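Jornham Neighborhood Board > Planning and Development > Clerum Yard apartments: design comments open until end of January

efe_balogun
Joined: March
Posts: 80

The planning office has put up the revised drawings for Clerum Yard. The developer is Nurkby and the architect is Prasertsri, same as last time. Main changes as I read them:

Unit count is now 200, down a little from the first version. The corner building loses one floor. The ground floor on Mill Lane has shops where the bike store used to be, and the bike store goes to the basement. Parking is still 80 spaces.

I live across the street and I'm mostly fine with it. The lot has been fenced off since before we moved here. What I don't like is the basement bike store. People won't carry a bike down a ramp with two fire doors. Has anyone else read the access statement?

montri_s

Read it last night. The ramp is shown at a gradient that is legal but steep. I asked for a lift at the first meeting and was told it would be looked at. There is no lift on the new sheet.

I also think 80 spaces is too few for 200 homes. Side streets are full by 6 p.m. already.

Botond Szilágyi

Disagree on parking. The tram stop is a four minute walk. Every space you add comes out of the courtyard, and the courtyard is the best part of the plan. Permit zones would fix the side streets and the city can do that without touching the building.

montri_s

The city can do it but hasn't. We asked for permits two years ago. I would want the zone in place before anyone moves in, written into the approval as a condition.

Botond Szilágyi

OK, I could support that as a condition.

rattana_b

Can we talk about the unit sizes? Sheet 12 has the one-bedroom type. The bedroom looks fine until you draw a real bed in it. They have drawn a small double pushed against the wall. I put in a queen and the closet door hits it.
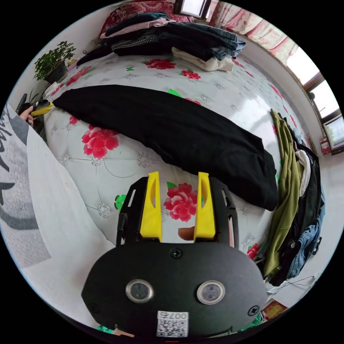 Re: unit sizes

chiahao_chung

I checked the same sheet. The door swing is a problem in the one-bedroom type, but not in the two-bedroom, where the closet is a slider. It would be an easy fix to use sliders everywhere. Put it in your comment and quote the sheet number. General remarks about rooms being small get one line in the officer's report and that's it.

rattana_b

Thanks. Do comments have to go through the website? It logged me out twice.

chiahao_chung

No, you can email them. Put the case number in the subject line, it's 1508. Keep it under 1000 words or they ask you to shorten it.

efe_balogun

I emailed mine and got a reply the next morning, so that works.

Back to the bikes. I wrote to Prasertsri directly and asked why the store moved. They said the shops were requested by the planning office to get some life on Mill Lane. I can see the point, but one shop unit could be made smaller and you'd get room for a visitor rack and maybe half the residents' bikes at street level.

Botond Szilágyi

I'd rather keep the shops full size. Small units sit empty. Look at the ones under the Harbor Street building, two of them still have paper in the windows.

montri_s

Those are empty on account of the rent, nothing to do with the size. I talked to the bakery people when they looked at one.

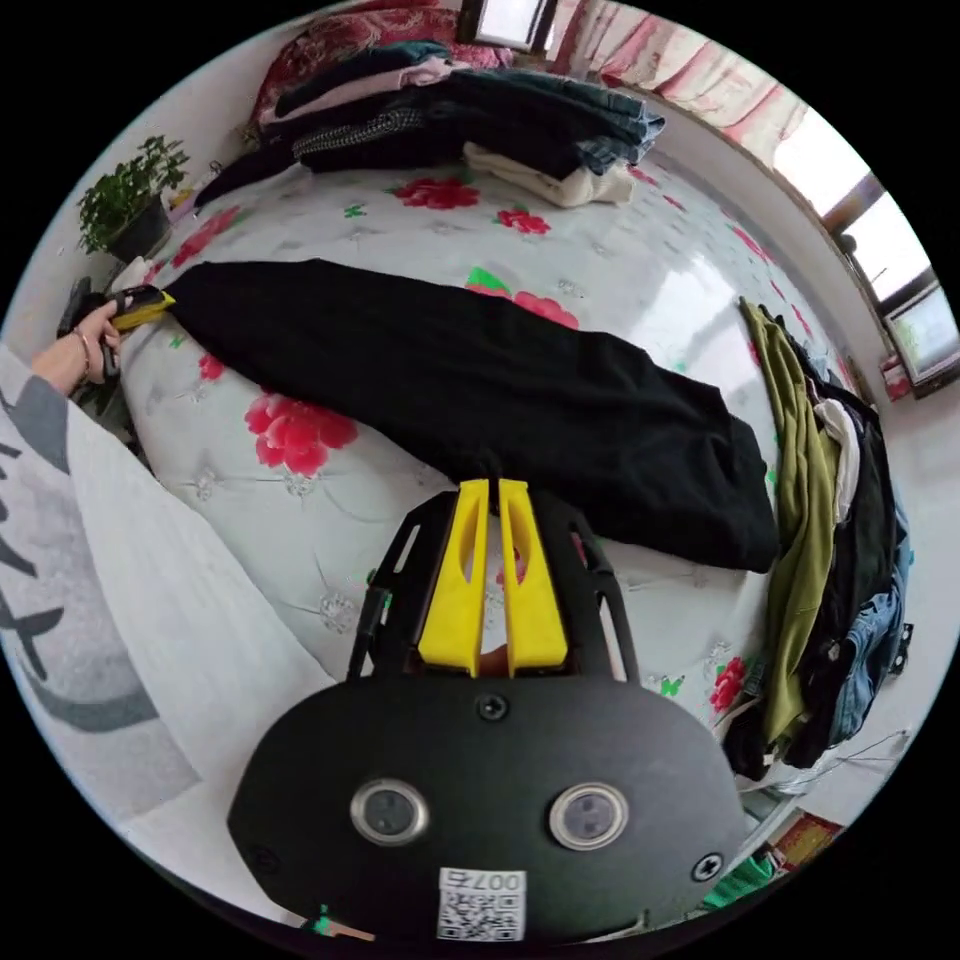

They wanted a smaller unit and there wasn't one. So I'm with Efe on this. Split the end shop, put bikes behind it, keep the basement for cargo bikes and storage.

Botond Szilágyi

One bakery is not much to go on, but fine, I won't object if others ask for it. My comment will be on the courtyard and the trees. The plan shows new trees over the parking deck and doesn't give a soil depth. They did that at the last project too and I'd like a number this time.

rattana_b

Soil depth is on the landscape section, second file from the bottom. I only looked quickly but there is a number on it.

Botond Szilágyi

Found it, thanks. It's less than I'd want for anything bigger than a shrub. I'll add that.

efe_balogun

I'll post my full comment here tonight so people can copy the parts they agree with. Please change the wording if you do, identical letters get counted as one.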